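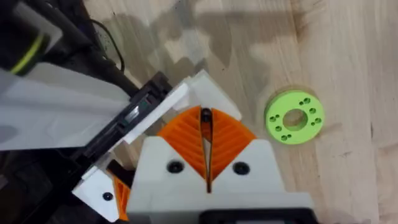
4. Entretien et remise en service des plateaux en bois massif

La présente section s'applique aux tables de travail de la gamme Olau, modèles 400 et 696, livrées avec plateau en bois massif et finition huilée. Elle ne concerne pas les plateaux vernis, traités à la section 5.

4.1 Préparation du local

Le local doit être aéré et tenu à l'écart des poussières de ponçage pendant toute la durée de l'intervention. Le plateau est débarrassé de tout objet, puis laissé au repos une nuit dans la pièce où il sera traité.

1. Protéger le sol sous le piètement à l'aide d'une bâche.
2. Fermer les arrivées d'air chaud dirigées vers le plateau.
3. Vérifier le serrage des vis de fixation situées sous le plateau. Les vis logées dans les trous oblongs doivent conserver un léger jeu afin de permettre le mouvement naturel du bois.

Attention — Ne jamais bloquer les vis des trous oblongs. Un serrage excessif peut provoquer des fentes en bout de plateau, lesquelles ne sont pas couvertes par la garantie Kestano.

4.2 Nettoyage

4. Dépoussiérer la surface au chiffon sec, en suivant le fil du bois.
5. Préparer une solution de savon Jitdale conformément au dosage indiqué sur le bidon.
6. Appliquer la solution à l'éponge bien essorée, par bandes successives, y compris sur les chants.
7. Essuyer immédiatement et laisser sécher jusqu'au lendemain.

Remarque : les taches anciennes de tanin, d'un gris bleuté, ne cèdent pas au savon. Il convient de les signaler au service technique avant toute tentative de décoloration. L'emploi d'eau de Javel est proscrit.

4.3 Ponçage

Le ponçage n'est requis que si la surface présente un toucher rugueux ou des auréoles persistantes. Il s'effectue à la main, avec une cale plane.

8. Poncer au grain 100 dans le sens du fil, sans insister sur les nœuds.
9. Aspirer les poussières, puis passer un chiffon microfibre.
10. Terminer par un passage léger avec un abrasif plus fin et aspirer de nouveau.

Attention — Porter un masque adapté aux poussières de bois. L'usage d'une ponceuse à bande est exclu, quel que soit l'état du plateau.

4.4 Application de l'huile

Seule l'huile incolore Valcárcel, référence 73, est admise. Le mélange avec une autre huile, même de teinte voisine, entraîne des différences d'aspect irréversibles.

11. Remuer l'huile jusqu'à obtenir un liquide homogène.
12. Déposer une couche mince au tampon non pelucheux, face supérieure d'abord, chants ensuite, face inférieure en dernier lieu.
13. Respecter le temps de pénétration porté sur l'étiquette, puis retirer tout excédent au chiffon propre.
14. Renouveler l'opération après séchage complet si des zones mates subsistent.

DANGER — Les chiffons imprégnés d'huile peuvent s'enflammer spontanément. Les immerger dans l'eau dès la fin du travail et les conserver dans un récipient métallique fermé jusqu'à leur élimination.

4.5 Remise en service

Le plateau peut recevoir des objets légers dès que la surface est sèche au toucher. Les charges lourdes, les récipients humides et les sous-mains en caoutchouc restent interdits jusqu'au durcissement complet de l'huile.

L'entretien courant est annuel, de préférence en janvier. Chaque intervention est consignée dans la fiche de suivi jointe à la table, avec le numéro de lot de l'huile employée.

Section révisée le 12 avril 2019. Responsable de la documentation technique : Nayara Magalhães.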